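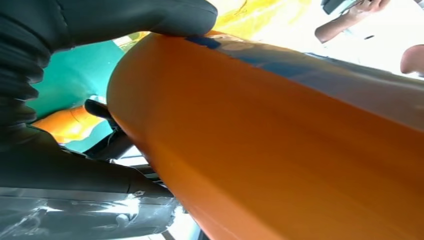 Unit 4: Slogans and repetition in television spots

Reading: the Gekico case, pages 8 to 14.

A slogan is a fixed line used across a campaign. A tagline closes a single spot. The two often overlap, and in the Gekico material they are the same five words.

Terms
Recall – the viewer can name the brand without help.
Recognition – the viewer picks the brand from a list.
Wear-out – the point at which further showings lower the response.

Recall and recognition are measured separately. In the Dirnach test, up to 300 viewers saw each version of the spot. Version A gave the brand name in the opening line. Version B held it until the end. Compare the two on recall first, then on recognition.

The Berkosness campaign ran in July with one spot and no variants. Mark where wear-out begins on the weekly chart and state which measure you used.

Written work: one page on the Benavides radio script. Identify the repeated word, count its uses, and say which could be cut. Bring a printed copy to the next section.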